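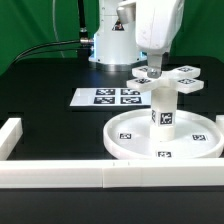

## January, late afternoon

Spent most of the day on the white parts: the round tray, the post that stands in it, and the cross with four arms. Each arm has a black-and-white marker on its top face. I keep wanting to call it a propeller. Nilmini calls it the lid, so in her notes it is the lid and in mine it is the cross.

I wiped the black table before lunch and it was dusty again by two. Must ask Habibur for a better cloth.

Kumudini came by with the bill for the next batch of plastic, 195 for the lot. I had written down 300 from memory, so that was good news. She wants the order sent before the end of the month.
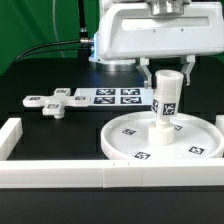 *The tube on its peg, open end up.*

The layer lines show on the tube if you get close. I don't mind them. Noreen would like it sanded, but sanding near the markers seems like a bad idea to me and I said so. We left it there.

Had tea at four, then spent 30 minutes looking for the small screwdriver. It was in my coat.

Printed spare markers in the evening and trimmed them with the long ruler. Seven came out with crooked borders and went in the bin. The rest are in the envelope on Dilruba's shelf. I need to write the size on the front.

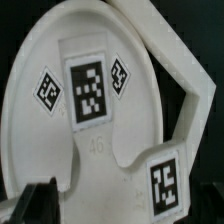 *Inside the rim, big marker in the middle.*

The bottom edge of the white border on that big one looks a little uneven. I may redo it tomorrow if there is label paper left.

Home by eight. Soup, then bed.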